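Chiffon Cake

From my little home encyclopedia of baking, entry last tidied up 13 March 2026

Chiffon cake is a light, tall cake made with vegetable oil, egg yolks, flour, sugar, some kind of liquid and a big cloud of beaten egg whites. It sits somewhere between a butter cake and a sponge. If you've had angel food cake, picture that with a bit more richness and a much softer crumb, and you're most of the way there. I've been baking them for years and I still get a small thrill when one comes out of the pan in one piece (they don't all!).

Name

The word chiffon comes from French, where it means a rag or scrap of cloth. In English it came to mean a thin, floaty fabric, and cooks borrowed it for anything soft and airy. Chiffon pie is a different thing altogether -- a filling set with gelatin in a crust -- and the two get mixed up in old recipe boxes all the time. My own box has a card that says "lemon chiffon" with no other clue, and I had to read down to the gelatin before I knew which one I was making.

History

The cake is an American one and goes back to the 1920s in California. It was invented by an insurance salesman turned caterer, who kept the recipe to himself for a couple of decades and then sold it to a big flour company. The recipe came out in print in the late 1940s, and the secret turned out to be plain salad oil. People went wild for it. It was sold as the first really new cake in a hundred years, and I think that's only a little bit of an exaggeration. Before that you mostly had cakes built on solid fat and cakes with hardly any fat at all.

From there it traveled. It's hugely popular across East and Southeast Asia, and in a lot of places it's far better loved now than it is back home. Pandan chiffon, bright green and smelling of something between vanilla and fresh hay, is the one everybody brings back from Singapore, Malaysia or Indonesia. In Japan you'll find black tea chiffon, matcha chiffon and plain ones served with a spoonful of soft cream. Bakeries in China and Taiwan use chiffon as the base for all sorts of rolls and birthday cakes, and there are small packaged versions too, which I'm very fond of with coffee.
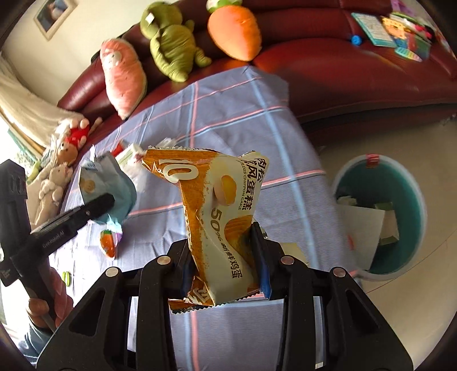 Ingredients

Eggs do most of the work, so you need a lot of them. The yolks go into the batter with the oil and liquid, and the whites get beaten separately with sugar. I let my eggs warm up a little before beating but I separate them cold, when the yolks hold together better. Any speck of yolk in the whites and I start over with a fresh bowl. I've tried fishing it out with a shell and hoping for the best, and I don't recommend it.

Oil should be something mild. Canola, sunflower, whatever is in the cupboard. Olive oil is lovely with orange but it'll shout over vanilla. Oil stays liquid when it's cool, so the cake stays soft in the fridge, and this makes it a great choice for anything filled with cream.

Flour is usually cake flour. All-purpose works if you swap a couple of spoonfuls for cornstarch and sift it well. American recipes nearly always add baking powder. Many Asian recipes leave it out and trust the egg whites completely, and the texture is finer for it, though you do have to be more careful.

The liquid can be water, milk, coconut milk, juice, cold tea or coffee. I'd go easy on anything very acidic until you've made the plain one a few times.

Method

You mix the yolks, oil and liquid, then whisk in the dry ingredients until smooth. In another bowl you beat the whites, adding the sugar a bit at a time, until they stand up in firm peaks with a slight bend at the tip. Stir a scoop of whites into the yolk batter to loosen it, fold in the rest, and pour it all into the pan.

Don't grease the pan! I put this in capital letters on the card I gave my friend Rui Teixeira, and he greased it anyway, and the cake climbed halfway up and slid back down like a sock. The batter needs bare metal to grip as it rises. A tube pan is best, the kind with a removable bottom, and nonstick is more trouble than it's worth.

After baking, the cake goes upside down until it's completely cool. Some tube pans have 3 little feet for this. Mine doesn't, so it goes over the neck of a glass bottle and I walk past it nervously all afternoon. Then you run a thin knife around the side and the center and ease it out.

Common troubles

A sunken top usually means it came out of the oven too early. A dense, rubbery layer at the bottom tends to be yolk batter that never got mixed in properly, so scrape the bowl well when you fold. Big holes come from air pockets, and a skewer swirled through the batter before baking takes care of most of them. If the cake drops out of the pan while it's hanging, it was probably underbaked, or there was grease on the metal.

A narrow "waist" around the middle is one I fought with for ages. I was beating the whites until they were stiff and clumpy, and then folding forever to get rid of the lumps. Stopping the mixer 30 seconds sooner fixed it for me. Your mixer may be gentler than mine.

Cracks on top don't bother me at all. The top becomes the bottom once you flip it, and a thin glaze covers anything that's left -- powdered sugar and lemon juice, stirred until it just runs.

Serving and keeping

Cut it with a serrated knife and a light sawing motion, or you'll squash all that lovely height. It keeps on the counter for a couple of days under a cover, and it freezes very well if you wrap the slices one by one. Fresh berries and whipped cream are the classic partners. I also like day-old slices toasted very lightly in a dry pan, and my family thinks this is strange, but they eat them.

See also: angel food cake, genoise, castella, sponge roll, chiffon pie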